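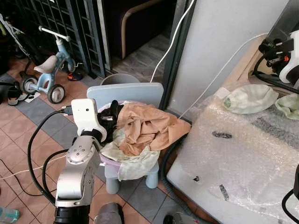
The lavender basket, on its little stool.

Posted in: Home & Family, Odds and Ends

Tue 25 October

So I finally gave in and did the no-new-clothes thing. Flor Montoya talked me into it back in April, over a very long lunch, and I said sure, six months, how hard can it be? Well! I made it to week three before I was standing in a store in Chambi holding a cardigan I did not need.

I put it back. Then I went home and added up what I spent on clothes last year (187 dollars on socks and tights alone, please don't tell my mother) and that scared me straight.

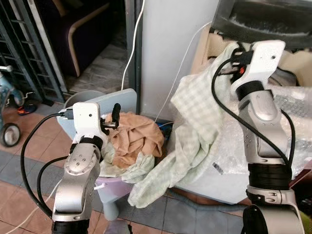

What I did instead

Mostly I swapped. Mercedes Quintero runs a swap night at her place, you bring a bag and leave with a bag, and I came home with a rain jacket that fits better than anything I've ever paid for. I also learned to darn, sort of. My first heel looked like a walnut. Jairo wore those socks anyway, bless him, and says they're fine if he keeps his shoes on.

The hard part was weddings. We had 2 this summer and I wore the same green dress to both, and the only person who said a word was Seema, who wanted to borrow it.

I'm carrying on until spring. If anyone near Flallside has boys' jeans to trade, leave me a comment!

Subscribe to get new posts by email. You can unsubscribe anytime.

Contact | Back to top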